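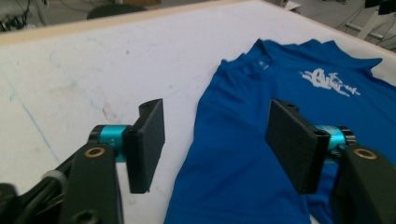
February, after supper

Spent most of the afternoon on the shirts. I had put it off since the end of January and the boxes from Giannakopoulos were starting to bother me every time I walked past them. There are 35 shirts left over from the summer run and they all need to be folded the same way before they go to the shop in Gavmont. Vasiliki Tzanetos wants them by the end of the month. She said on the phone that the last lot came in looking slept in, and she was right.

I started at one o'clock. The big white table is good for this. It's wide enough to lay a shirt out flat with room left over, and the wood strip along the far side gives me something to line up against, although I never end up quite straight. I wiped the top down first with a damp rag. The smudges stayed, and so did the pen marks. They don't come off on the cloth so I've stopped trying.

The blue ones are the hardest. The fabric slides. I get one side turned in and the collar moves, and by the time I've fixed the collar the sleeve has gone under and has to be pulled out again. The gray ones are heavier and stay where I put them. I did all the gray ones first, which was a mistake, as it left me with only blue from three o'clock on.

The way I do it now is face up, collar away from me, press out the body with both hands from the middle, then the sleeves. Vasiliki does hers face down so the print ends up on the outside without turning it over. I tried her way on a few and went back to mine. I can't tell if it's crooked when I'm looking at the back.
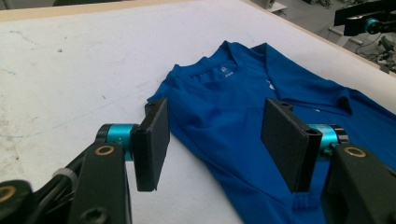 A couple of the blue shirts I had to start over more than once. If the bottom bunches up while I'm working on the neck, it's quicker to pick the whole thing up, shake it, and lay it down again. I kept trying to smooth them in place today and it only moved the creases around. I should know that by now.

Did 22 before I stopped. My back was sore from leaning and the light was going. The rest can wait until tomorrow morning. The finished ones are in the two flat boxes with tissue between them - I ran out of tissue near the end and used brown paper, and I'll need to pick up more when I go to Stomari for the tape.

The invoice from Ilell came too. $1,993 for the new run, and that's before delivery. It's more than I had written down in the fall. I went through it line by line and the difference is mostly the printing, which they now charge by the color. White on blue is still the cheapest. I'm going to ask them about doing only the neck label on half of them and leaving the front plain. People in Gavmont asked for plain ones last year and I didn't have any to sell.

Called Vasiliki back at five. She can take 30 now and the others when she has shelf space. She asked again about larger sizes. I told her I would look at what's in the last box, which I haven't opened. I think it's mostly mediums.

Soup for supper, the lentil from yesterday, and the end of the bread. Washed up, set the rest of the shirts on the chair so I won't need to go digging for them in the morning. Need to write to Ilell before ten, and call the dentist.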